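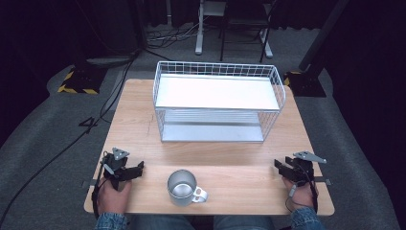
Garnet McKinnon

Re: Folley branch library – opening year, and who drew it

Meirion, all,

Quick one before I have to run, sorry if it's choppy. Was at the records office until four and got through more of the Folley box than I thought I would. Answers under your bits.

Meirion Rosser wrote:

> I have the Folley branch down as opened 1926, on the strength of the
> cornerstone. But the library's own leaflet says 1928 and the walking
> tour booklet says 1927. Does anyone have something printed at the time?
> Also the leaflet gives the architect as Obradović, no first name, and I
> can't find him anywhere else in town.

All three are sort of right. Cornerstone was laid in fall 1926, that part is solid. Building was handed over to the city in September 1927 but with no books in it, the shelving order was late. So the doors were open for meetings and one piano recital, and the lending side didn't start til the next spring. The 1928 in the leaflet is lending. I'd put "built 1926–27, opened to borrowers 1928" and leave it there.

Obradović – he wasn't the architect. He was the contractor. His name is on the payment sheets, 59 of them, mostly brick and hauling, and nowhere on the drawings. The drawings are signed by Clevano, the same office that did the Setard firehouse, and once you know that you can see it. Same arched doorway, same little round window over the stairs. I think whoever wrote the leaflet worked from the payment sheets only.

> Was the basement room always the children's room? My mother remembers it
> as a clinic.

Your mother is right. Baby clinic in the basement from 1931, two mornings a week, separate door on the alley side. The children's room was upstairs at the back, where the copier is now. They swapped after the war when the clinic moved to Setard. The alley door is bricked up but the step is still there, go look.

> And how many books did it start with? I've seen 9,000 which seems like a
> lot for a building that size.

925. Somebody added a zero at some point and rounded down. The accession book starts at 1 and the last entry before opening is 925, a bird guide. It went up fast after that but they never had 9,000 in the first ten years, there was no place to put them.

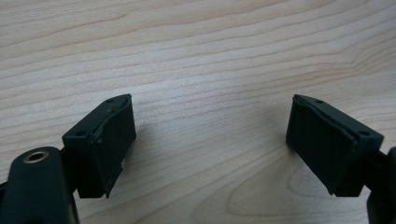

STILL OPEN

The closing. I have it as 1974 for the branch and then the school district using the upstairs for storage, but there's a gap of a few years before the district lease shows up and I don't know who was in there. One person told me a dance school, another one said a union local. Could be both. If anyone has a city directory for the mid 70s please look under Folley, number 134, both sides of the entry because they sometimes listed upstairs tenants seperately.

The stained glass. The leaflet says it was "lost in the fire". What fire? I can't find a fire. There was water damage in 1958 when the roof drain failed and the reading room was shut for 40 days, and I wonder if that turned into a fire over the years. The Clevano drawings show plain glass on the front anyway, so I'm not sure there was ever any stained glass to lose.

The piano. No idea. Asking because of the recital – it isn't on any inventory, before or after. Borrowed from the Methodists?

Photos: I have the front elevation and two interiors, bad copies. Better ones of the reading room would be great if they're in someone's album. Interiors from before the 1958 repairs especially, the ceiling was different.

Meirion, can you hold the page on the branch until I've checked the directory? Should get back in there next week, the Setard box is out on the same slip so I'll do both. Don't change the architect yet in the booklet either, I want to copy the signature off sheet one first so no one has to take my word for it.

More when I have it

Garnet

Folley Local History List | Contact the list owner | Messages copyright their authors | Back to top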